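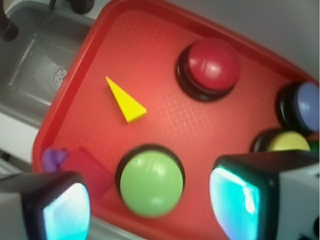

Cahier atelier son et lumière — janvier, matin

Gala Griven, préparation. Reprise de la liste d'hier soir, à moitié effacée sur le tableau.

Salle confirmée : la grande halle de Prarngate, pas l'auditorium. Donc tout le plan de câblage est à refaire. Distance pupitre – régie : 40 m par le passage de gauche, plus si on contourne le bar. Touret de 30 trop court, on raboute ou on loue. À voir avec Konstantinidis, ils ont ce qu'il faut mais ne répondent pas avant 10 h.

Discours d'ouverture : Victor Nyanda. Il parle sans notes et il marche. Micro col de cygne exclu, serre-tête obligatoire, plus un HF main en secours posé sous le pupitre. Essai hier avec le serre-tête Guko : souffle dans les graves, coupe-bas remonté, mieux. Reste un claquement quand on tourne la tête à gauche. Connecteur ? capsule ? Pas eu le temps de démonter.

Remise du prix juste après le plat. Cinq lauréats, montée par la droite, descente par la gauche, sinon ils se croisent sur les marches comme l'an dernier. Marquage au sol au gaffer blanc, l'orange ne se voit pas sous les projos chauds. Demander à la mairie si le maire reste pour la photo ou s'il part avant, la feuille de route dit les deux.

Mesures dans la halle vide, hier fin d'aprem :
réverb longue, très longue, les consonnes se perdent dès la table 5
enceintes de rappel à mi-salle, retard à caler à l'oreille puis vérifier au micro de mesure
bourdonnement côté cuisine, vient des frigos — prendre une autre phase
gradateur 2 : voie morte, étiquetée, ne pas la remettre dans la caisse

La chorale. Ils sont passés de 30 à 40 sans prévenir. Les praticables ne suivent pas, il faut un rang de plus ou alors ils chantent au sol devant la scène. Deux micros d'ambiance en couple, pas un de plus, sinon larsen assuré avec les retours. Piano : celui de la halle, pas accordé depuis longtemps à mon avis. Appeler.

Ordre de passage v5 imprimé. La v4 traine encore sur la console, la jeter. 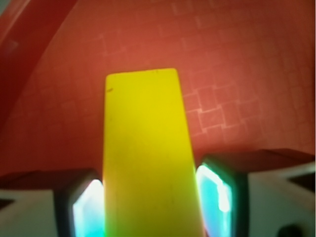
Ademir Magalhães, en relisant l'ordre de passage : mettre la chorale avant l'hommage et pas après, les gens se lèvent pour le dessert et on n'entend plus rien, il faudrait aussi baisser la salle dès la première note sinon personne ne se tait.

OK pour moi sur la chorale. Ça décale l'hommage, donc la vidéo aussi, à prévenir côté projection. Baisser la salle : oui mais pas au noir, le service circule encore avec les plateaux. 30 % et on regarde.

Vidéo d'hommage reçue, niveau trop bas, musique qui couvre la voix. Redemandé les pistes séparées. Si rien ce soir je compresse comme je peux.

À faire avant midi :
Konstantinidis pour le touret
piles HF, le carton est presque fini
ouvrir le serre-tete Guko
plan de feux corrigé à envoyer à Prarngate

14 h — touret ok, livré demain à l'entrée des artistes. Claquement du Guko : soudure sèche dans la fiche, refaite. À retester avec quelqu'un qui bouge.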